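Ticket 211: Overlapping generations exercise won't settle at the steady state

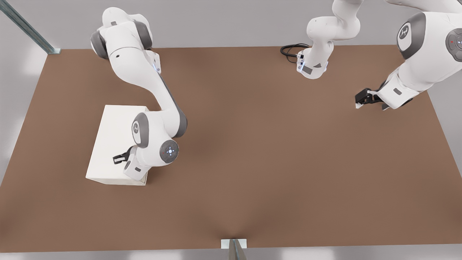

Opened by: Archana Tripathi
Course area: Macroeconomics, second half, problem set 10
Software: Grodex (spreadsheet plug-in), class copy
Status: Solved, left open for comments until Thursday

What I'm trying to do

Hello all! I'm working through the two-period overlapping generations exercise, the one set in the made-up country of Ukberg, and I'm enjoying it far more than I thought I would. People work when young, save part of their wage, then live off their savings when old. The savings of the young become next period's capital stock. Utility is log, production is Cobb-Douglas, full depreciation, no government in part (a).

With log utility the saving rate out of wages is beta/(1+beta), so the law of motion should be

k(t+1) = [beta / ((1+beta)(1+n))] * (1-alpha) * A * k(t)^alpha

I've solved that by hand for the steady state and I'm happy with the algebra (I did it twice, and a friend on the Bhatia course got the same thing). The trouble starts when I put it into Grodex and let it run.

What happens

Capital per worker climbs nicely for the first few periods, flattens out, and then settles at a value well above my answer on paper. I started it from a low k and a high k. Both runs end up at the same wrong number, so it clearly is converging to something!

What I've tried

Set n to zero. The gap disappears completely. I got very excited at this point.
Set n back to the value in the question. The gap returns.
Changed beta up and down. The gap is still there, and it's always the same proportion.
Raised the number of periods from 500 to 2000. No change at all, only a slower sheet.
Copied everything into a fresh workbook. Same result.

Reply from Clotix (course helper)

Lovely write-up, and your n = 0 test has done most of the work already. When n is zero, total capital and capital per worker move together, so a mistake in how you divide by the number of workers can't show up. Could you paste the cell formula for next period's k, and tell me which row of the labour column it points to?

Reply from Archana

Here you go. Savings per young person in column D, number of young in column B, capital per worker in column E:

E6 = D5 * B5 / B5

Oh. I've just typed that out and looked at it properly. That's dividing by this period's workers, isn't it? The B5s cancel and the (1+n) never gets in.

Reply from Clotix

Yes, you've got it! The young of period t do the saving, so multiplying by B5 is right. But the capital is used by the workers of period t+1, so you need to divide by B6:

E6 = D5 * B5 / B6

Since B6 = B5 * (1+n), this gives you savings per young person divided by (1+n), as in your law of motion. Fill it down the column and try again.

One thing to watch when you compare with your paper answer: the steady state isn't out by a plain factor of (1+n). Set k(t+1) = k(t) and you get k raised to the power (1-alpha) on the left, so the gap in k is (1+n)^(1/(1-alpha)). It doesn't depend on beta, and this explains the constant proportion you spotted.

Reply from Archana

It works!! Both starting points now go to the hand-solved value and I checked the ratio of old to new, which is exactly (1+n)^(1/(1-alpha)). I'm so pleased with that. I'd been staring at the preferences side for two evenings, convinced I'd messed up the Euler equation.

Quick follow-up for part (b), where we add a pay-as-you-go pension. The tax is a lump sum tau on the young, and the old get (1+n)*tau each. Am I right that saving falls for two reasons: the young have less to save out of, and they also expect a pension later?

Reply from Clotix

Right on both counts. With log utility you can write saving as

s = [beta/(1+beta)] * (w - tau) - [1/(1+beta)] * (1+n)*tau/(1+r)

The first term is the smaller disposable wage, the second is the pension crowding out private saving. Remember that r here is next period's return, so it depends on k(t+1), and you no longer have a neat explicit law of motion. Grodex will need its solver switched on for column E. Start with a small tau, otherwise the economy may have no steady state with positive capital.

Then look at whether r is above or below n in your part (a) steady state before you say anything about welfare. It's the best bit of the whole problem set!

Reply from Archana

Solver is on and tau is small. Going in!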